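About Us

Zirninholm is a cleaning company for homes, small offices and workshops. We started 15 years ago with two buckets, one ladder and a borrowed van. Today we are a team of 10 cleaners and we work every day from 7 in the morning, in Presholm and in the villages near to it.

Our name comes from the street where we had our first storage room. The room was very small and had no heating, but we keep the name with pleasure.

What we do

Our main work is the regular cleaning of rooms: floors, kitchens, bathrooms, tables and shelves. We also take care of the places which are often forgotten, such as window frames, sills, door tops and the tiles under the window. Many customers call us first only for the windows and later ask us to do the whole room.

We clean the inside of the windows by hand, with a cloth. The frame is wiped first, then the sill, and the glass comes last. For dark frames we use a soft cloth with very little water, as every mark can be seen on them. In narrow rooms we bring a short ladder, or we work from the floor if the arm can reach.

Our customers

We clean for private families, for the Sirkar dental practice and for the Semeniuk furniture workshop, which was our first business customer and is still with us. In December we have many requests before the holidays, so please write to us early.

How we work

Before the first cleaning we visit you and look at the rooms together. You receive a written price, and this price does not change during the year. Please tell us which surfaces are delicate and which things on the tables should stay in their place. We do not move papers or cables without asking.

All cloths are washed in our own laundry at 60 degrees - we wash 1000 of them in a usual month. We use one color for kitchens, one for bathrooms and one for windows, and the cleaners learn this on their first day.

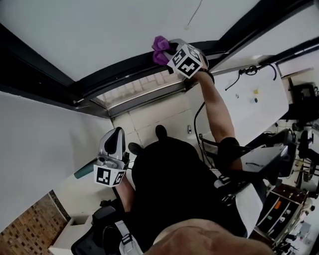

New cleaners go together with an experienced colleague for the first weeks, and after that they keep the same customers as long as possible. If you wish to ask for a visit, please use the contact form or call the office in the morning.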